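Acta de la reunión de octubre: mesa grande, tela del fondo y cables
Taller de Ovthorpe, a las 4 de la tarde
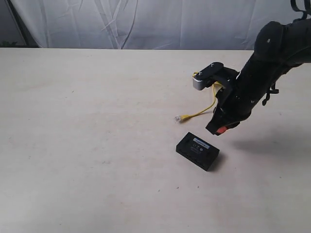
Quiénes estuvimos
Margus Navickas, Bezawit Adugna, Ajith Bangera, Laimutė Vītola y yo, Ott Jankauskaitė, que esta vez tomo nota (perdonad la letra, ya lo he pasado a limpio). Laimutė llegó con la reunión empezada porque venía de Lekis con las muestras de barniz.

1. Acta anterior
Se aprobó sin cambios. Bueno, con uno: donde ponía «estantería de Eskildsen» tiene que poner «cajonera de Eskildsen». Culpa mía también.

2. La mesa
Estuvimos hablando un buen rato del tablero, más de lo que yo esperaba. A mí me encanta así, claro y casi sin nada encima que distraiga, pero Bezawit insiste en que el contrachapado sin proteger se mancha con mirarlo y que luego vienen los lamentos. Laimutė sacó sus muestras y las fuimos pasando de mano en mano: la mate gustó a casi todos, la satinada brillaba demasiado con los focos. Margus preguntó si el barniz amarillea con el tiempo y Laimutė va a consultarlo en Lekis antes de comprar nada.
Queda acordado: barniz mate, dos manos, y se lija suave entre una y otra. Presupuesto máximo, 60 euros. Si sube de ahí, se vuelve a hablar.

3. La tela del fondo
¡Las arrugas! Llevo tiempo dando la lata con esto y por fin entró en el orden del día. La tela blanca grisácea cae con pliegues, y con esta luz tira a azulada. Ajith propone plancharla colgada, con vapor; Margus prefiere coserle un dobladillo abajo y meter una barra que la tense. Yo voté por las dos cosas y me miraron raro, pero al final salió: primero vapor y, si no basta, barra.
Bezawit recordó además que a la izquierda la tela no llega hasta el lateral y queda una franja oscura. Una opción es correrla un poco, otra pedir un paño más ancho a Flilton. Ajith pedirá precio, sin compromiso.

4. Cables
El cable de red amarillo sale de aquí como punto propio, a petición de Margus. Es fino, se enreda con una facilidad tremenda y acaba por en medio de la mesa. Hablamos de cambiarlo por uno más corto, de llevarlo por debajo del tablero con bridas, de usar canaleta... Gana la versión barata: velcro y, cuando no se use, enrollado en la cajonera. Margus se encarga del velcro y lo trae a la próxima. Bezawit pide que no se tiren los cables viejos sin preguntar, que la última vez desapareció uno suyo.

5. Ruegos y preguntas
Laimutė pide que el día del barniz se abran las ventanas desde primera hora. Aceptado, y que cada cual venga abrigado.
Ajith preguntó por la llave de repuesto. La tengo yo, en el llavero verde.
La factura de Eskildsen, 55 euros, está pagada y archivada en la carpeta azul.

Tareas
Laimutė: consulta sobre el barniz y compra.
Ajith: vaporizar la tela y pedir precio a Flilton.
Margus: velcro.
Bezawit: lijas de grano fino.
Ott: pasar esta acta a todos y avisar de la próxima fecha en cuanto Lekis conteste.

Terminamos a las 6 menos algo, con Margus ya con el abrigo puesto.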